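The Robot Must Also Have House Rules
Essam Kettani
June 2020

When a new person comes to work with us at Akard, I give two pages of rules before I give a key. Which shoes, which door, who signs for what. For the robot arms we had, during two years, nothing on paper. Everybody knew what to do, we said. In February I asked everybody separately what to do if the arm stops with an object in the fingers, and I received five different answers from five people. One said to press the stop and pull the object out. One said never touch, call Tarigan. One asked me which arm I mean.

I am writing this because I think many small workshops like ours are in the same situation. The big factories have their standards and a department to read them. We who test household handling, with one arm and a table, we often believe that the standards are for somebody else. The arm is slow, the objects are light, so what can happen. I believed it too, and I don't believe it now.

My first point is about language. The safety documents I have read are good, but they are written for a fence. They speak of a cell, a gate, a line on the floor. Our work is at a table where a person comes every few minutes to put the objects back. If I tell this person to respect the cell, she will look for the cell and not find it. So the rule must be said for the table: when your hands are over the cloth, the arm is in hold, and you have put it in hold yourself. You did not hear from a colleague that it is in hold. You pressed.

My second point is the light. At Buvier, where I worked before, green meant that the arm was safe to approach. At Akard, green means that the arm is powered and ready to move. Both are reasonable. But a person who changes from one company to another carries the old meaning in the head, and the head is faster than the manual. I would like that every workshop writes the meaning of its lights on a card and fixes it where the hands go. Until there is one common meaning for equipment like ours, the card is the least we can do.

The third point will make me less popular. We should write down also the boring part, how the table is prepared. Our log has 951 trials from the winter and I had to remove 101 of them, and in most cases the arm was not guilty. The object list was missing, or somebody had exchanged one item for a similar one and did not note it. A trial that cannot be repeated is a story. I like stories, but I cannot compare them.

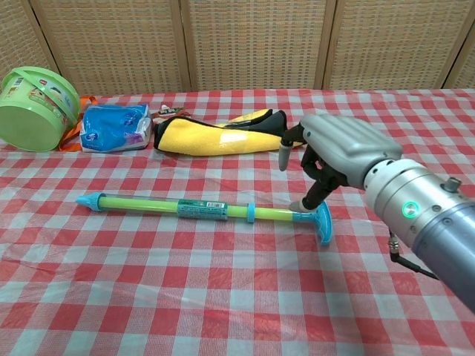
Some colleagues say that home objects are by nature messy, and too many rules will make the test false. I understand this argument and I take half of it. Yes, let the cloth have creases. Let a bucket lie on its side and a yellow cloth be rolled next to a pack of tissues, because in a house it will be so. The mess can be free. The record of the mess should not be free. Write what is on the table before the first movement, and write which object the hand is asked to take. A toy water gun with a T-shaped handle can be taken by the handle or by the tube, and these are two different tasks, even if the toy is the same.

The same people say that rules cost time. I measured it. Our list at Ama, the small project where we tried it first, takes 36 seconds to fill when one is used to it. In a normal year we make roughly 2,000 trials, so it is twenty hours. I lost more than this in February only, with the trials I removed.

What I don't want is a thick book. A thick book is read one time, at the signing. I want one page for the people and one page for the table, with the date of the last change and the name of who changed it, and I want that the newest person in the room has the right to stop the arm and say, this is not what the page says. At Tarigan's suggestion we now read the page aloud on the first working day of the month. It feels a little like school. Last time we found two lines which nobody was following, and we deleted one and started to follow the other.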